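Wokik Suture Size and Needle Shape Table

A plain lookup table for suture materials and needle shapes, put together for veterinary nursing students who kept asking for one they could sort in a spreadsheet.
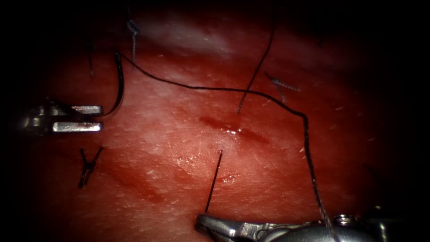
The table has 346 rows. Each row is one product line as listed in a printed supplier catalog, with the wording turned into a common set of terms. Prices are left out.

Last updated 19 March 2019.

Files

wokik_main.csv is the full table.
wokik_short.csv has the same rows with only size, material and needle shape.
terms.txt lists the catalog wording and what it was changed to.
changes.txt is the log.

Columns

id: row number, never reused
source: cetham, dvoracek or grinel
size_usp: thread size in USP notation, kept as text
size_metric: metric size, blank if the catalog gave none
material: silk, nylon, polypropylene, gut and so on
absorbable: yes or no
needle_curve: straight, 1/4, 3/8, 1/2 or 5/8
needle_point: taper, cutting, reverse cutting or blunt
length_cm: thread length in centimeters
color: as printed in the catalog

Sources

Rows come from the Cetham, Dvořáček and Grinel catalogs. The source column has no accents so that older programs can read it. Grinel gives thread length in inches for its older lines, and these were converted and rounded to the nearest centimeter.

Known problems

Spreadsheet programs like to turn 3-0 and 4-0 into dates. Import size_usp as text, or you will find a column full of March and April.

330 rows have a metric size. The rest are blank and should not be filled in from the USP size alone, as the match differs between gut and synthetic thread.

"Tapercut" is filed under cutting. Some schools teach it as its own type. If you need it separate, search the notes in terms.txt.

Ten Dvořáček rows were entered twice before August and have been removed. Their id numbers are now gaps.

Use

Free for teaching and private study. It should not be used to choose material for an operation. Check the package label.

Corrections are welcome. Send the row id, the column and the catalog page.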